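Talum Forum > Grippers and end effectors > Finger calibration drift on hand-held unit

rmasson
Jan 5, 2025
Width readout on our hand-held gripper drifts over a shift. Closed reads 2 mm by noon, should be zero. Reseated both fingers, swapped the USB cable, same result. Firmware 142.

hovlow_tech
Check the screws on the mounting plates first. The width comes from the marker spacing, so a plate that creeps gives you exactly this. Threadlocker, medium strength.

B. Ackermann
Disagree on threadlocker into printed parts. It crazed two of ours. Use nylon inserts and a torque driver.

hovlow_tech
Depends on the filament. No trouble here in 496 hours.

rmasson
Screws were snug. Marked them with paint pen and will see if they walk. Is it worth rezeroing between objects?

B. Ackermann
No. Rezero at start of shift with the fingers closed on nothing, then log the offset. If you rezero on every object you hide the fault. What are you gripping for the check?

rmasson
Toothpaste tube, crimp up, clamped low on the body. Both markers are in view in this position.

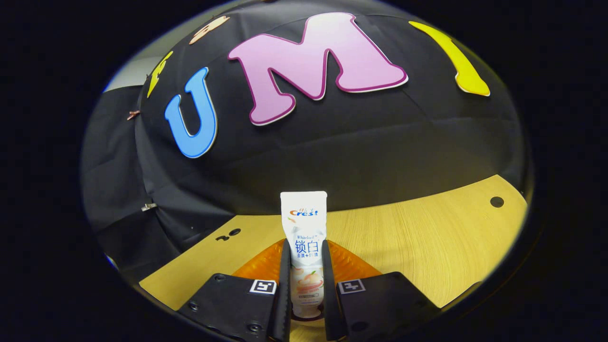

yimyam
I'd move to a rigid gauge block for the check. A tube gives under load, so you can't separate finger flex from plate creep. Close on the block ten times and compare the spread with the offset.

rmasson
Fair. Block is on order. Will run both and post the logs in February.

hovlow_tech
Post the paint marks too.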